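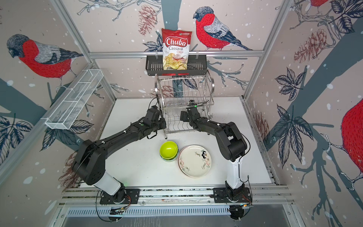
Milluvley Badminton Club opens its Over-60s League to new players

Wed 15 July

I've been putting this off because I'm much better at hitting a shuttlecock than I am at writing to newspapers, but here goes. My name is Asnakech Tufa, I run the daytime sessions at Milluvley Badminton Club, and I'm thrilled to say that we are starting a league for players aged 60 and over. The first matches will be played in August, and we'd love you to come!

We've had older players at the club for as long as I've been a member. Most of them turn up on weekday mornings, play doubles until their knees complain, and then sit in the lobby arguing about line calls. What they haven't had is anything to play for. The regional leagues run in the evenings, the drives are long, and a lot of our folks don't care to be on the highway at ten at night (me neither, to be fair).

So we called our friends over at Hirunent, who have the same kind of crowd and the same problem, and between us we've put together 12 teams. Every match will be doubles, every match will be in the daytime, and you won't have to travel any farther than the other club. Hirunent has the nicer floor. We have the better parking.

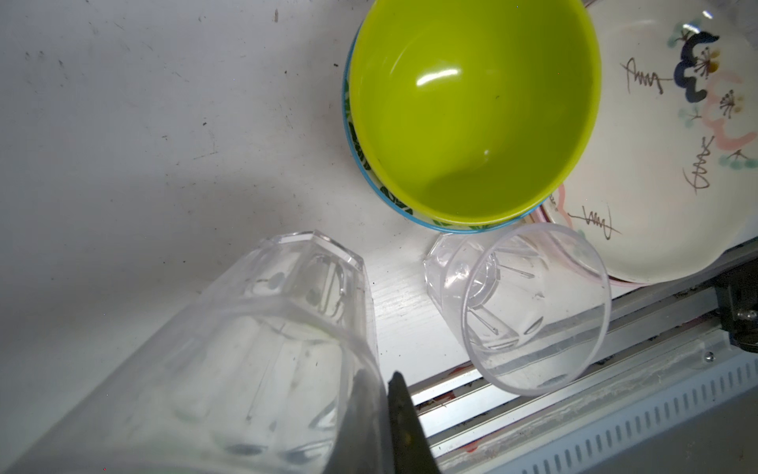 Teams are mixed in every sense. Men and women play together, and we've tried to spread the experience around so that a person who picked up a racket last winter gets to stand next to somebody who played in college. My own partner is Trí Thân, who came back to badminton after a very long break and already has a drop shot I can't read even when I'm on his side of the net. I asked him for a proper quote for this release and he gave me one.

"I thought I was done with competing," Trí said. "Then I lost a game I should have won, and I was mad about it all the way home. I figured that meant I wasn't done."

Matches are the best of three games, with longer breaks than you'd get in a regular league. We're using plastic shuttles for everything except the final, mostly to keep costs down, and there's been some grumbling about that already! If you have strong feelings about feathers, bring them up with me on court and I'll be happy to discuss it between points.

The club has spare rackets to lend, but please bring indoor court shoes with soles that don't leave marks. Substitutes are welcome too, so if you can't promise every week, sign up anyway and we'll call you when a team is short. We will definitely be short at some point, what with grandkids and dentists and vacations.

If you'd like to try it before you commit, we're holding 2 open mornings at Milluvley before the league begins. There's no charge for either one and you don't have to be a member. Wear whatever you can move in. I'll be the one in the orange visor, and I'll find you somebody to hit with.

To sign up, or to send a reporter along (please do, we're very friendly), leave a message for me at the club's front desk. The fixture list will go up on the lobby board once all the team names are settled, and two teams still want the same one.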